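Home | Data | Methods | Downloads | Contact

Husbridge Court Reports - data card
Published Sun 12 February | By the Husbridge data desk

# Husbridge Court Reports

A table of news reports on criminal trials arising from mob violence, drawn from the archives of two regional papers, the Ulero edition and the Mabuza edition. It is meant for people who study how long such cases stay in the news and which stages of a case get covered.

## Contents

- `reports.csv` - 1287 rows, one per published report
- `cases.csv` - 105 rows, one per court case
- `codes.txt` - the 11 stage codes used in both tables

Each report is tied to a case by `case_id`. A report that covers two cases appears twice, with the same `report_id` and a different `case_id`. Count on `report_id` if you want the number of articles.

## Fields in reports.csv

- `report_id` - integer, never reused
- `case_id` - matches `cases.csv`
- `edition` - `U` for Ulero, `M` for Mabuza
- `pub_date` - date of print, not of the hearing
- `stage` - arrest, charge, bail, transfer and so on; see `codes.txt`
- `lead` - first 1000 characters of the report, spaces included
- `page` - print page, blank if the report ran only online

Names of victims, accused persons, witnesses and relatives were replaced with role tags before release. Village names were replaced with the district name. Names of judges and lawyers were removed as well, and we do not supply a key.

## Coding

Two coders read every report and set the stage without seeing each other's work. Where they differed, a third reading settled it, and the `disputed` column is set to 1. Most disputes are between `bail` and `hearing`, as many bail orders were reported inside longer hearing stories. Merge the two if your work does not depend on the split. 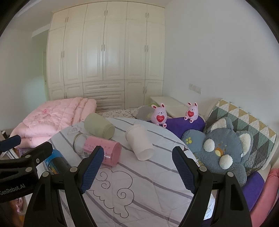

Wire copy printed without changes is kept and marked `wire`. Opinion pieces and letters are left out.

## Known problems

- The Mabuza archive has no February pages for the first year. The gap is in the source.
- Scanned pages were read by the Zarkesham text tool. Hyphens at line ends were not always removed.
- `page` is wrong for some Sunday supplements - they restart at 1.

## Terms

Free for research and teaching. Do not try to restore names. Send corrections with the `report_id` and the field.

Last updated: version 11, `disputed` column added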